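Jedesmont Students Take Hand-Held Grippers Home for Robotics Course Project
2 min read 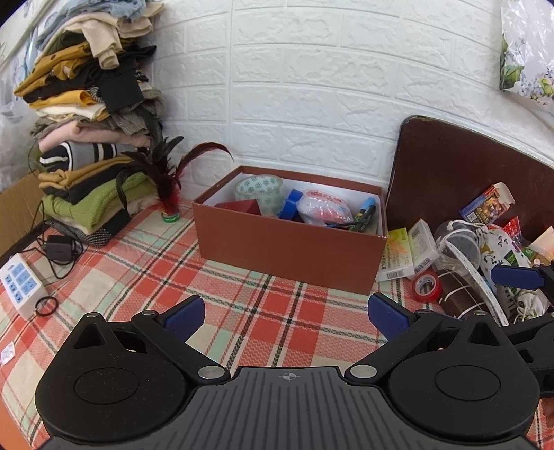
Students in the second-year robotics course at Jedesmont Technical College have begun recording everyday household tasks with hand-held grippers, as part of a semester project that will conclude with a public demonstration. The college announced the project in February and confirmed this week that all 6 teams have completed the first round of work.

The project, known as Notitz, asks each team to record short tasks such as picking up a marker, placing an item in a box or moving a folded garment from one pile to another. The recordings are then used to train a robot arm in the college's Sandhu Laboratory. Students work in pairs and may record on campus, in residence halls or at home.

According to the course office, 152 recordings were accepted in the first round. Teams are expected to bring the combined total to around 200 before training begins. Recordings are reviewed by a second team before they are accepted, and each must be accompanied by a written note listing the task, the objects used and any problems met along the way.

"We asked the students to leave their tables as they normally are," said Munther Khoury, who teaches the course. "A robot that can only work on a clean bench will not be of much help in a home. The students have to decide which objects can be gripped safely and which should wait."

Soft and irregular items have presented the greatest difficulty so far, the course office reported. Several teams noted that thin plastic bags and loose cables were hard to grasp in the same way twice. Those tasks will be repeated in the second round under revised instructions.

Tanner Fehr, a student in the course, said that the written notes had taken longer than the recordings themselves. "You find out how many small choices you make when you pick up a pen," Fehr said. "Then you have to explain them to another team."

Course grades will be based on the quality of the recordings, the written notes and a final report. The performance of the robot arm will not be graded. The demonstration will be held in Sarniven Hall at the end of the semester and will be open to students, families and members of the public. Registration is not required. Visitors who need step-free access are asked to use the east entrance.

Contact the College News Office | © Jedesmont Technical College | Back to top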